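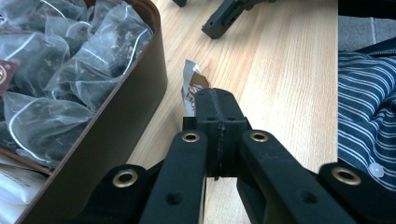
Packet in the jaws, tea bags in the box to the left.

Rennie tabletop set, student project
Recorded by the Braseton robotics club with two hand-held grippers, one per hand. Each episode is a short sorting job with small packets and a box or tray.

Files
episodes/ — one folder per recording
labels.csv — task name, operator, pass or fail
splits/ — train and test lists; 29 episodes are held out for test

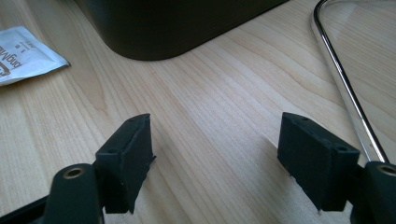
Gripper open over bare desk, one packet at upper left.

Known problems
Packets are thin and they crumple, so grasp points vary a lot between operators. Clear and shiny surfaces confuse our depth estimate. Please don't use depth for scoring. Labels were checked by Birsen Canpolat and Czesław Nowicki; send corrections to either of them before the September release.
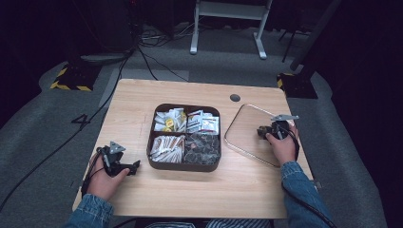 Kadri Dambrauskienė asked on the tracker whether left and right gripper tracks share a clock, and said her replay drifted until she resampled both. They don't yet — use sync.py first.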